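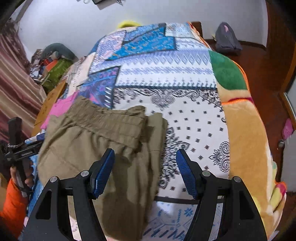

## 3. Garments at Rest: The Bed as a Working Surface

### 3.1 Setting and scope

The households considered in this section were drawn from the Hetthorpe and Illosden groups described in Section 2. Each household was asked to carry on with its laundry in the usual way and to leave the bed made during the sorting and folding of clean clothes. Our interest was in the surface on which folding takes place and in the short period when a garment has been put down but has not yet been folded or put away.

Earlier work in domestic studies has treated folding as something done at a table. In our material the table was seldom used. Of the 23 households, all but 6 folded on a bed at least once during the study period, and most of those did so every time. Participants gave practical grounds for the choice. The bed offers more area than any table in the home, it stands close to the drawers, and clothes may be left on it until evening without getting in the way of a meal.

### 3.2 The covered bed

A made bed differs from a table in ways that matter to the person folding. It gives under the hand, it is seldom level, and its cover has a pattern of its own. Figure 3 shows a pair of khaki olive trousers on a patchwork quilt. The quilt joins bright blue and sky-blue blocks to white sections with small dark star-like motifs, and a fuzzy orange and tan fleece blanket hangs over the edge of the bed at the right.

**Figure 3.** Olive trousers with a gathered elastic waistband, lying folded and rumpled on a patchwork quilt.

Two points are relevant to the argument. First, the trousers are muted and of one color, while the quilt is busy, and the garment is easily told apart from the cover. Participants with patterned covers reported little trouble finding plain clothes against them. They reported more trouble with small printed items, in particular children's socks and undershirts, which several people said they had missed and later made the bed over. Second, the surface of the quilt is curved. A garment laid on a curved surface takes on part of that curve, and an edge that would lie straight on a table must be straightened by hand more than once.

Villanueva kept a separate record of covers in the Illosden group. Quilts and fleece blankets were often layered on the same bed in the cooler months, and the fleece was usually pushed to one side before folding began. Participants described fleece as "grabby," meaning that cotton trousers did not slide on it and had to be lifted and set down again.

### 3.3 Elastic waistbands

Trousers with elastic waistbands deserve separate mention. A flat waistband gives the person folding a firm straight edge from which to start. A gathered one does not. It draws the cloth below it into puckers, and the two legs tend to spread from it at an angle. In the interviews led by Bermúdez, participants described three ways of dealing with this:

- folding the garment lengthwise, one leg over the other, and leaving the waistband gathered;
- stretching the waistband flat with both hands, then folding quickly before it draws in again;
- rolling the garment from the waist down.

The first was the most common among adults folding their own clothes. The third was found mainly in homes where trousers were kept in baskets or deep drawers. Rolled trousers were said to stay together better when a child pulled one pair from the middle of the drawer.

### 3.4 Partial folding

We use the term *partial fold* for a garment that has been doubled over at least once but has not been smoothed or squared. The trousers in Figure 3 meet this definition: one leg section is folded and extends toward the middle of the bed, while the rest remains crumpled. In the coding scheme, garments in this condition were entered separately from both "loose" and "folded" items. Agudelo and Palaniappan coded the full set independently and settled differences by discussion. Most disagreements concerned soft trousers and sweatshirts, for which the line between a careless fold and a garment simply dropped on the bed is hard to draw.

Partial folds should not be read as a sign of poor housekeeping. Over 50 participants across both groups took part in the follow-up interviews, and many regarded the partial fold as a useful stage in its own right, marking a garment as clean and claimed by a member of the household. One Hetthorpe participant explained that she doubled each pair over "so they know it's been looked at," and returned to finish them after supper. The storage of finished garments is taken up in Section 4.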